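The Folding Study

By the time the rain started she had the Mansilla protocol open on the kitchen table and had read the first page twice. It asked for 2000 folds of dark clothing, done by hand with the grippers, on a surface that was not a lab bench. A bed would do. Skeladar wanted black cloth because black cloth was where the old model failed. It could not find an edge against its own shadow.

She took the grippers upstairs and began.
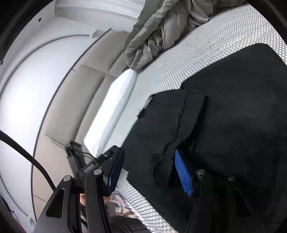
Tuesday

The first result came back from Elter in the afternoon. The old model, trained on towels and bright shirts, had managed 24 folds in a hundred on dark cloth. She wrote the number on the back of an envelope and put it under the lamp.

The method was simple to say. Open the fingers, find the edge, close, lift, carry, set down, let go. Each part got its own mark in the log. What the protocol wanted, and what took her a while to learn, was the pause before the close. If she went straight in, the model learned to go straight in, and it grabbed two layers or none. If she waited with the pads against the cloth, it learned to wait too.

She did pants all evening, with the blue pads down on the black fabric and her shoulders aching.

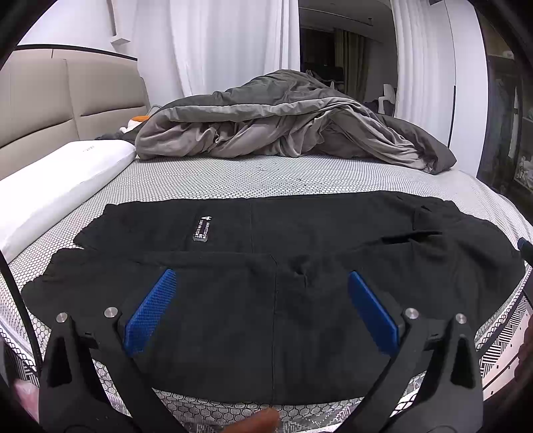 You're pausing too long, the reply from Movberg said. Half a second is plenty. After that the model thinks the job is finished.

She read it standing up. Then she went back through the log and found it was true. In the long pauses the predicted motion went flat, like a line on a hospital screen. She cut the wait to half a second and threw out everything before supper — a whole evening of pants.

The next batch went faster. With two grippers she stopped thinking of left and right as separate hands. One held and the other traveled, and then they changed places. She noticed that she had begun to pick up her coffee cup the same way, from both sides, and wait.

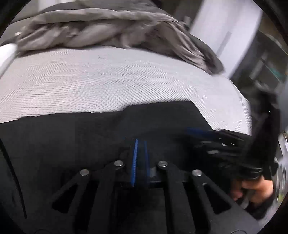 Movberg wrote again near midnight to ask whether she was smoothing the cloth between folds, and if so, to please stop, as the wrinkles were the useful part.

She had been smoothing it. Her mother had smoothed everything, sheets and hair and tablecloths, and she had never thought of it as a step. She added a line to the notes and kept her palm off the fabric after that. It was harder than the pause. 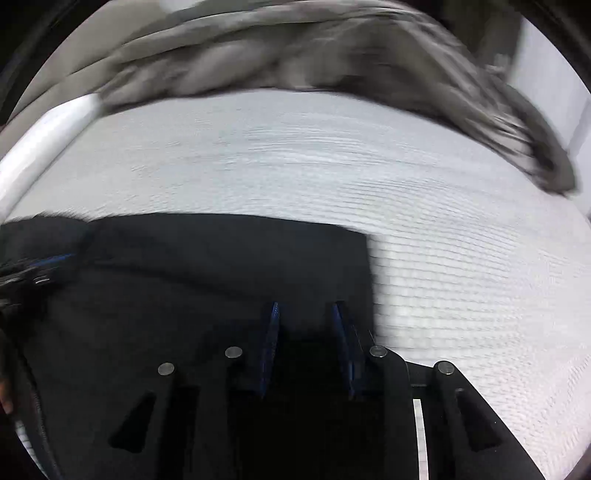
December

The new model scored 93. Elter sent the figure with a chart and no comment. She looked at it for a while, then went up to put away the laundry.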